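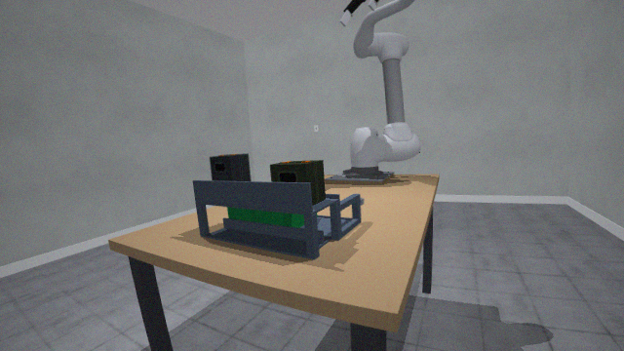 Wilma Crichton wants to see the threat model

By Fraser Swanson
5 Mar 2025

Wilma Crichton reviews security products for Farquharson, a consultancy whose clients mostly call after they have signed the contract. When I told her I wanted to talk about "quantum-proof" messaging, she sighed into the phone. "Proof against what, exactly? Ask them that first and see how long the silence lasts."

I had asked. Zenau, which sells a secure chat app to law offices, sent me a brochure with the word "unbreakable" on page one. Crichton read it before our call and marked it up.

"They never say which algorithm they use," she said. "They say it's their own. That's where I would stop reading. A published cipher has had years of strangers trying to wreck it. A secret one has had the guy who wrote it, and he likes it."

Isn't the worry about quantum computers real, though? She granted that it was, up to a point. Someone can record encrypted traffic now and hope to read it later, and there are public standards meant to deal with that. "So use those. You don't need a mystery box from Zenau. You need a software update, and a vendor who'll ship it."
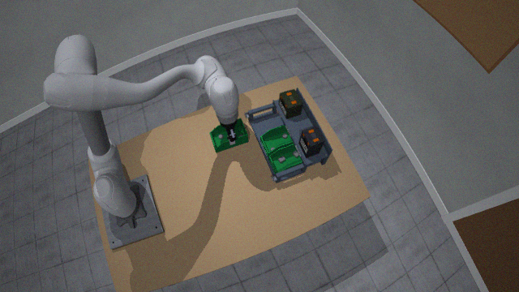
The keys are the boring part

I put it to her that most customers can't judge an algorithm anyway. Crichton agreed, and said they were asking about the wrong thing.

"I looked at one deployment with 837 accounts. Good encryption, nothing wrong with it. The backup keys for every one of them were in a shared folder, and 23 people could open it. Two had left the company."

Did the client fix it? "They moved the folder."

She was no kinder about Stengate, a rival app that advertises keys 1000 times stronger than the competition's. "Stronger how? If nobody can guess your key in the lifetime of the sun, I don't care about a thousand suns. Tell me who can reset my password over the phone."

Stengate did not answer two emails. Remzi Aksoy, a product manager at Zenau, told me its design was "under internal review" and that an outside audit would start in May. Crichton had heard that one. "Which May?"

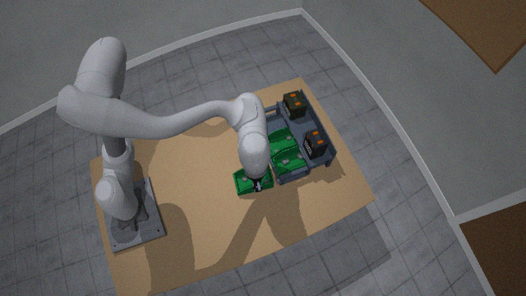 What she would buy

She doesn't recommend products by name, and I couldn't talk her into it. She would want open code, a named protocol and an audit she could read in full, including the bad pages. "If the summary says 100 percent of findings were resolved, I want to know what the findings were."

I mentioned that audits get bought and paid for as well. "Of course they do," she said. "I send invoices too. Read mine the same way."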